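Puvik bimanual teleoperation set, README

Maintainer: Dzintra Jõgi
Last updated: Sep 23, 2024

Contents

58 episodes of two-arm tabletop manipulation, recorded by remote control. The operator drives both arms from a pair of leader handles; no scripted motion is used. Operators were Said Tawfik and Wing-yan Chow.

Task

Pick up push-button parts from a taped grid and move them to the square named in the episode's instruction field. Start squares are drawn at random before each episode. Parts may start upright or on their side.

Format

One folder per episode. Joint states and gripper commands are logged at 100 Hz and stored with the video. Wrist and fixed views share a clock. Left and right always refer to the robot's own arms, so they are swapped in the fixed view.

Known issues

The tape has gaps and torn ends. Do not use it for calibration. Episodes stopped by the operator are kept and flagged aborted = 1.

Sample views
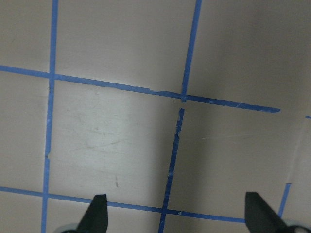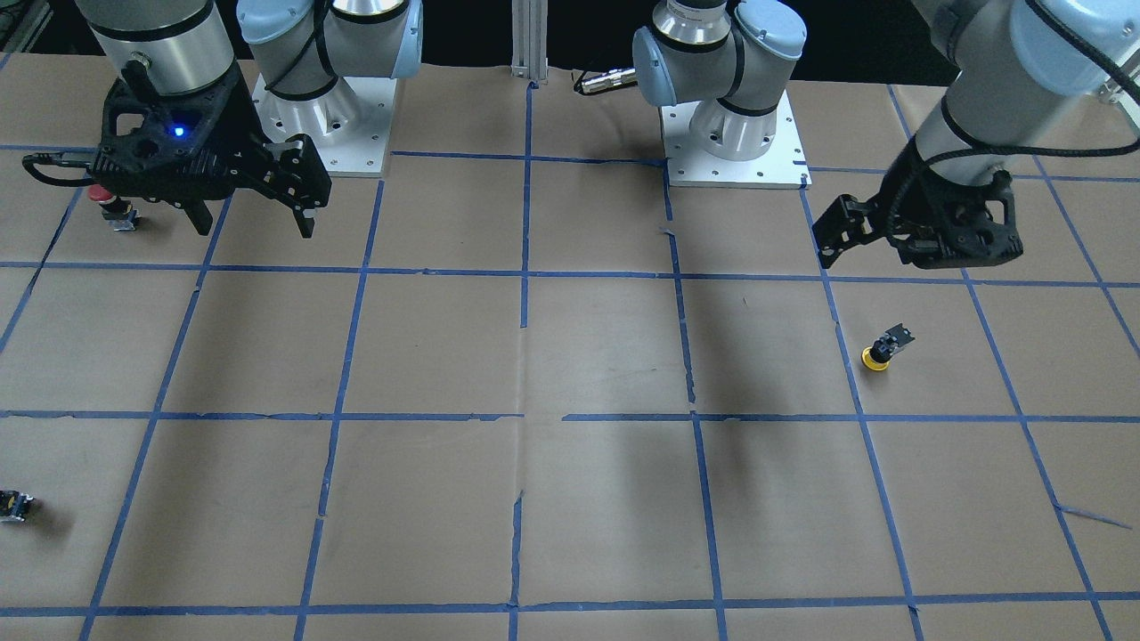 Fig. 1. Taped grid from the wrist (first) and from the fixed camera (second).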